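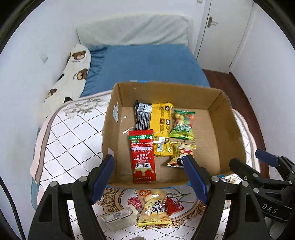

Werkstattbuch, 5. Februar 2018

Leimfugen, zweiter Durchgang. Der Januar-Eintrag endete mit der Behauptung, Notent halte auf Esche "mindestens so gut wie Haut- und Knochenleim". Ich habe das damals selbst so hingeschrieben und glaube es inzwischen nicht mehr. Grundlage waren ein paar Probestücke, alle aus demselben Brett, alle am selben Nachmittag verleimt, und zwar vom selben Menschen, der hinterher auch am Hebel stand. So etwas kann man machen, man sollte es nur nicht Versuch nennen.

Diesmal also ordentlicher. 30 Paare, Esche auf Esche, Langholz auf Langholz, Fugen frisch gehobelt. 13 davon mit Notent, der Rest mit dem Hautleim, den wir ohnehin immer ansetzen. Die Zuordnung habe ich mit Zetteln gezogen, damit ich mir nicht unbewusst die schöneren Fugen für einen der beiden Leime aufhebe. Dass es jetzt nicht halb und halb ist, liegt an der Dose: mehr war nicht drin. Wer nachrechnet, was der Anbieter als Ergiebigkeit angibt, kommt auf deutlich mehr Fläche. Entweder trage ich zu dick auf oder dort trägt jemand mit dem Fingernagel auf.

Holz: wieder aus der Lieferung Lultelwood. Auf dem Begleitzettel steht "kammergetrocknet, möbelfertig". Mein Messgerät war bei zwei Brettern anderer Meinung, und auch innerhalb eines Brettes gingen die Werte von einem Ende zum anderen auseinander. Die beiden feuchten Bretter habe ich beiseite gestellt, hinten an die Wand, mit Kreidekreuz. Bitte nicht verarbeiten. Ich traue dem Messgerät auch nur halb, die Spitzen sind stumpf und eine sitzt locker. Aber im Zweifel lieber dem Gerät als dem Zettel.

Ansetzen Hautleim: über Nacht gequollen, dann im Wasserbad erwärmt. Der Topf hält die Temperatur nicht, der Regler springt. Beim ersten Ansatz war er mir zu heiß, den habe ich weggeworfen und neu angefangen. Merken: Deckel drauflassen, das Ding bildet sonst in kürzester Zeit Haut und man rührt Klumpen unter.

Notent kommt flüssig aus der Dose und soll kalt verarbeitet werden. Riecht wie nasser Hund mit Essig. Angenehm ist die lange offene Zeit, das muss man lassen. Man kann in Ruhe ausrichten, die Zwinge noch einmal lösen, neu ansetzen. Beim Hautleim ist nach dem ersten Zögern Schluss. Für die Stuhlgestelle aus Foststead, bei denen vier Zapfen gleichzeitig in die Löcher wollen, wäre das schon ein Argument. Nur eben keines für die Festigkeit, und mit der wird geworben.

Pressen: alles mit denselben Zwingen, Zulagen aus Buche, Papier dazwischen. Der Druck ist nach Gefühl, daran ändert sich ohne Drehmomentschlüssel nichts. Ein Gefühl am Vormittag ist übrigens ein anderes als eines kurz vor Feierabend, deshalb habe ich die Leime beim Einspannen abgewechselt. Aushärtung über Nacht und dann noch einmal zwei Tage liegen gelassen, beide gleich, obwohl beim Notent auf der Dose steht, man dürfe schon nach Stunden belasten.

Gebrochen wurde mit dem Hebel und der Federwaage. Ergebnis in Teilstrichen, nicht in Newton. Die Waage ist nie kalibriert worden, und ich werde nicht so tun, als könne man da eine Einheit dranhängen. Für den Vergleich untereinander reicht es.

Mittelwert Hautleim: 216
Mittelwert Notent: 211

Und genau da fängt der Ärger an. Fünf Teilstriche. Ich habe dasselbe Paar Klötze ohne Bruch mehrmals hintereinander belastet und abgelesen, und allein das Ablesen wackelt schon um mehr. Der Zeiger steht nie still, und je nachdem, ob ich von links oder von oben schaue, lese ich etwas anderes. Mit diesen Zahlen kann man also weder sagen, Hautleim sei besser, noch Notent sei gleich gut. Man kann sagen, dass beide auf gehobelter Esche mehr halten, als ein Stuhl je braucht. Das wussten wir vorher.

Aussagekräftiger finde ich das Bruchbild. Beim Hautleim ist fast überall das Holz gerissen, mit Fasern auf beiden Seiten. Beim Notent gab es mehrere Fugen, die auf einem Teil der Fläche glatt aufgegangen sind, mit einem glänzenden Film auf der einen Seite und nichts auf der anderen. Ob das am Leim liegt, an zu wenig Druck oder an einer Fuge, die ich mit dem schon müden Eisen gehobelt habe, weiß ich nicht. Ich habe die Hobelreihenfolge leider nicht notiert. Beim nächsten Mal Nummer auf die Stirnseite, bevor das Eisen überhaupt angefasst wird.

Die glatten Stücke liegen getrennt von den anderen, mit Gummiband. Wer will, soll sie sich ansehen, bevor er meine Deutung liest (zu spät, ich weiß).

Zur Wiederlösbarkeit. Auf der Dose steht "vollständig reversibel". Das ist der Punkt, wegen dem wir das Zeug überhaupt gekauft haben, denn für die Restaurierungssachen brauche ich keinen Leim, der stark ist, sondern einen, der wieder aufgeht. Zwei Reststücke mit feuchtem Lappen und warmem Spachtel probiert. Der Hautleim gab nach, wie immer, langsam und mit Sauerei. Der Notent wurde an den Rändern weiß und gummiartig und blieb in der Mitte zu. Mit mehr Hitze ging es dann, aber da war die Oberfläche schon fleckig. "Vollständig" würde ich das nicht nennen. Vielleicht braucht es länger, vielleicht Dampf. Zwei Stücke sind allerdings auch keine Grundlage, siehe oben, was ich über den Januar geschrieben habe.

Noch etwas zur Literatur, die mir dazu hingelegt wurde. Der Aufsatz von Grigaitė wird gern zitiert, wenn es um Flüssigleim geht, auch im Prospekt zur Dose. Ich habe ihn jetzt zweimal gelesen. Dort geht es um Furnier auf Nadelholz, dünn, flächig gepresst. Über Zapfen in Esche steht kein Wort darin. Der Aufsatz selbst ist vorsichtig formuliert, zitiert wird er so, als wäre alles geklärt. Die Kopie liegt im Ordner, die betreffenden Absätze habe ich angestrichen.

Was daraus folgt, vorläufig: Stühle Foststead werden mit Hautleim gemacht, wie geplant. Wenn es beim Zusammenstecken zu hektisch wird, lieber Zapfen vorwärmen und zu zweit arbeiten, als den Leim zu wechseln. Notent gern für Vorrichtungen und Zulagen, wo es egal ist. Eine zweite Dose würde ich erst bestellen, wenn klar ist, woher die glatten Brüche kommen.

Offen:

Spitzen am Feuchtemessgerät tauschen, lockere Klemme nachziehen.
Lultelwood wegen der zwei Bretter anschreiben, Messwerte mitschicken, auch wenn sie wieder sagen werden, es liege am Gerät.
Federwaage fest an die Wand, Spiegel hinter die Skala, damit man gerade abliest.
Regler am Leimtopf -- ausbauen und anschauen oder gleich einen anderen Topf.
Lösbarkeit mit Dampf, diesmal mit genügend Stücken und mit Uhr.
Buchenzulagen abziehen, an zweien klebt noch Papier.

Nachtrag, abends: habe eine der glatten Fugen noch einmal unter die Lupe genommen. Auf der nackten Seite sind Schleifspuren, quer, fein. Geschliffen haben wollte ich keine einzige. Entweder ist ein altes Probestück dazwischengeraten oder ich habe eine Kante gedankenlos nachgezogen. Das Stück fliegt aus der Auswertung, am Mittelwert ändert das wenig, am Vertrauen in die übrigen schon eher.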